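August 19, 2020

Hymn tune index, bench notes. Kakum box, second pass.

Started 4 hymnals behind where I wanted to be. Rimstead tunebook finally flat enough to open past the gathering that split in April. Spine still bad, support both boards, don't let it drop open on its own weight. Lok-yiu Mok has the foam wedges, ask.

Total incipits keyed so far 1,624. Want the first 1,000 proofed before anything goes to Tsang for matching. 600 done. The rest are mostly Common Meter and should go fast, except the ones with the gathering note, see below.

Gathering note problem: Rimstead prints a long note at the start of each line, other books print the same tune with a plain quarter. We key pitch only so it shouldnt matter, but whoever did the early sheets put a repeat in for the long note. So "5 5 1 2 3" when it ought to be "5 1 2 3". Matcher treats them as two tunes. Fixed up to the end of the Long Meter section. Not touched Short Meter.

Also tune names. Same melody is PRUNON in one book and has no name at all in the next, just "Evening". Going with the earliest printed name and the others as alternates. Lok-yiu disagrees, would rather use the name most people sing it under. Fair for the public list, not for the index. Leave both columns in until we talk.

Text attributions: do NOT copy from the index at the back. Found two where the back index gives the translator as author and the page itself has it right. Page wins every time. If the page is blank put "unattributed", not "anon", the sort breaks otherwise.
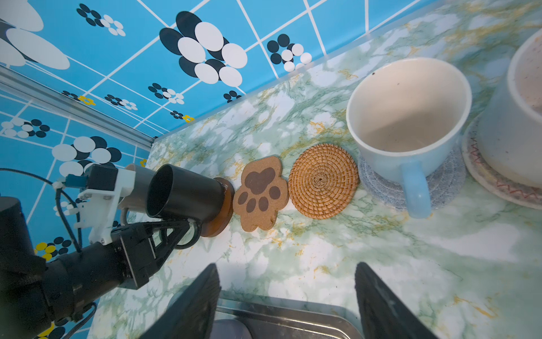

Alto part on the Advent tune still wrong in bar 3. Played it through twice, parallel fifths with the bass, ugly. Misprint or the editor just didn't care? Check against the words-and-music edition if it ever comes back from the binder.

Pencil marks: someone has gone through the Kakum copy crossing out verses, nearly always the third. Recording these in the notes field as "v3 struck, pencil". Do not erase, even the smudgy ones.

To do
Short Meter gathering notes
email Tsang re file format, tabs or commas
re-key the page I did while tired, sharps are all missing
ask Lok-yiu for wedges back after, need them for the big psalter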